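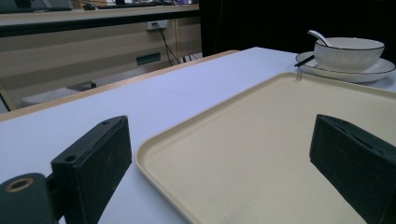
How a shared workshop builds hands for a robot

Lencho is a shared workshop in Brostitz. Its members build things together and share the tools. In October the workshop began a new project called Gemik. Its aim is to build a pair of simple hands that can help a robot learn to lay a table.

What is a gripper?

A gripper is the part of a robot that takes hold of things. Your own hand has four fingers and a thumb. A Gemik gripper has two stiff fingers. When they close, they pinch whatever lies between them. When they open, they let go.
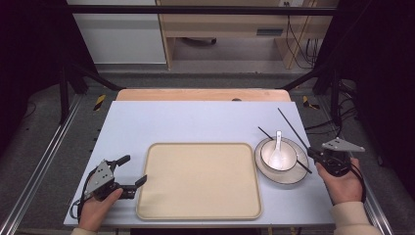
A robot does not know how to lay a table until it has been given many examples to learn from. In this project, a person holds one gripper in each hand and does the job slowly. The computer keeps a record of every turn. The members have now recorded 1,374 turns, and 697 of them include chopsticks.

Chopsticks are difficult because they are thin and they roll. A tray or a bowl is wider, but a bowl must be held gently so that it does not chip.

How do the fingers move?

Each finger is joined to bars. The bars turn at their ends, in the same way that your arm bends at the elbow. Engineers call a set of bars like this a linkage.

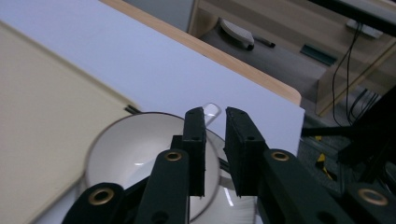 The bars must turn freely but must not wobble. If they wobble, the two fingers will not meet properly and a thin object may slip out. Emanuel Căpraru, who leads the project, asked the members to open and close each new gripper 86 times before using it at the table. Any bar that had become loose was taken off and fitted again.

The surface of the fingers matters as well. A very smooth finger lets things slide, and a rougher one holds them better. You may notice the same thing if you pick up a pencil with gloves on.

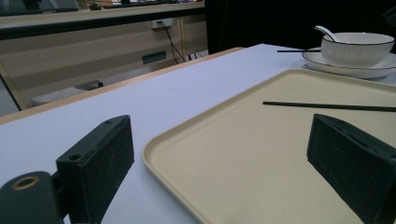

Gripper fingers open near the tip of a chopstick on the tray.

Words to know

Gripper: the part of a robot that holds things.
Linkage: a set of bars joined together so that they can move.
Workshop: a place where things are made or mended.

Children who wish to visit Lencho must come with an adult. Long hair should be tied back, and nobody may touch the machines without permission.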